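4.3 Überfahrt mit der Fähre: Strecke im Furik anlegen

Seeabschnitte werden im Reiseplaner Furik getrennt von Bahn- und Straßenabschnitten geführt. Halten Sie die Buchungsnummer der Reederei bereit.

1. Öffnen Sie die Reise und tippen Sie auf „Abschnitt hinzufügen“ > „See“.
2. Wählen Sie Abfahrts- und Ankunftshafen. Kleine Anleger ohne Eintrag geben Sie von Hand ein.
3. Tragen Sie die Abfahrt in Ortszeit des Abfahrtshafens ein, die Ankunft in Ortszeit des Zielhafens.
4. Bei Nachtfahrten setzen Sie den Haken bei „Ankunft am Folgetag“.
5. Tippen Sie auf „Sichern“.

Hinweis: Das Notizfeld fasst 1000 Zeichen. Längere Texte werden beim Sichern gekürzt. 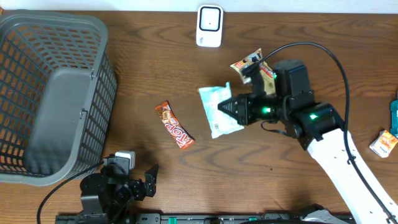
Hafenkarten laden Sie vor der Abreise herunter, auf See besteht meist kein Empfang. Das Kartenpaket „Inseln“ enthält 53 Häfen und belegt etwa 2 GB. Nach dem Laden erscheint neben dem Hafennamen ein Anker.

Achtung: Die Meldezeit am Anleger liegt vor der Abfahrtszeit und wird nicht automatisch berechnet. Legen Sie dafür eine eigene Erinnerung an (siehe 4.5). Im November gelten auf vielen Linien bereits Winterfahrpläne; gespeicherte Abschnitte werden dabei nicht angepasst.

Abschnitte aus Pruko lassen sich über „Import“ übernehmen. Kabinennummern gehen dabei verloren und müssen nachgetragen werden.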